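Folding cloths (household wiki, my page)

A folding cloth is any small square or rectangle of fabric that gets used, washed and put back in a pile: napkins, dish towels, dust cloths and so on. I took over this page in October and I'm still tidying it up, so bear with me!

Most homes I know run on a basket and a stack. Clean cloths wait in the basket, folded ones go in the stack, and the table between them stays clear so you have room to work. My own stack lives in a corner and leans terribly (I own 59 cloths, which is far too many).
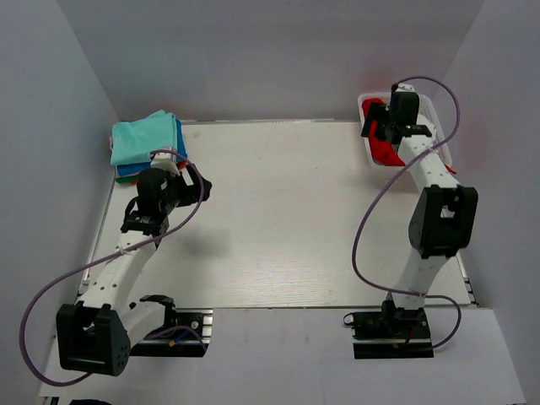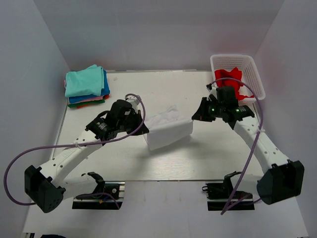
The usual fold is in half, then in half again. Hold two corners, pull until the edge is straight, lay the cloth down and smooth it from the middle outward. The Kelmendi fold adds a third turn and makes a narrow bundle, good for shallow drawers. I like it for napkins, but thick towels just spring open again.

Stacking order is a matter of taste. I put big ones at the bottom, colors wherever they land. The Holtier household guide wants every folded edge facing the same way, and it does look nice for almost 3 days.

See also: Ironing, Linen closets, Zimalov drawer dividers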